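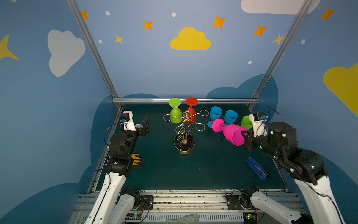
Le poste d'essai, bras droit sur un verre rose, porte-verres au milieu de la table.

Deux bras robotisés arrivent à la verrerie de location : que devient l'équipe ?

Posté par Ratree Sriwong

Bonjour à toutes et à tous, je me lance, avec mes excuses pour la longueur. Je travaille chez Clollaneo, à Bernham, où nous louons de la vaisselle pour les mariages et les réceptions. Au retour des commandes, nous sommes 5 à trier les verres et à les remettre sur leurs supports. La direction essaie en ce moment un poste à deux bras pour les verres à pied de couleur, et on nous parle d'une mise en service en octobre. On nous promet que personne ne partira, et je veux bien le croire, mais on nous demande aussi de « superviser », sans que personne m'ait expliqué ce que je ferai de mes journées. J'aime bien mon travail, moi, et j'aime surtout les collègues avec qui je le fais ! Est-ce que quelqu'un est passé par là ? Que faut-il demander avant, et à qui ?

Posté par Lamduan Inthanon

Bonjour Ratree, j'ai connu cela dans un atelier de Flarnport, alors je vous raconte un peu. Les premières semaines, nous étions 2 par poste à relever les verres couchés et à relancer la machine, et le rendement demandé était déjà monté à 800 pièces par équipe. C'est là que ça a coincé : le temps passé à dépanner n'était compté nulle part. Demandez donc, par écrit si possible, qui intervient quand un verre est mal saisi, si ce temps entre dans vos objectifs, et qui répond de la casse. Demandez aussi une vraie formation, sur les heures de travail — chez nous on apprenait pendant la pause, et cela a laissé de l'amertume. Pour le reste, mes poignets vont mieux, je le dis sans détour. Ce qui m'a manqué, c'est la conversation, car on nous avait placés dos à dos. Regardez bien le plan de l'atelier avant que tout soit boulonné, et n'hésitez pas à proposer le vôtre.

Posté par Tayla Gilchrist

Pareil ici, ça s'est bien passé. Faut pas stresser.

Posté par Sunee Saithong

Je complète Lamduan, avec qui je suis d'accord sur presque tout. Voyez si votre intitulé de poste change, et si la paie suit : surveiller deux bras et reprendre la main au bon moment, c'est un métier, et il mérite d'être reconnu comme tel. Je noterais aussi chaque arrêt dans un cahier, avec l'heure et le type de verre. Le nôtre a fini à 408 lignes, et il a bien servi quand nous avons rediscuté les cadences avec notre chef. Bon courage, Ratree, et revenez nous donner des nouvelles !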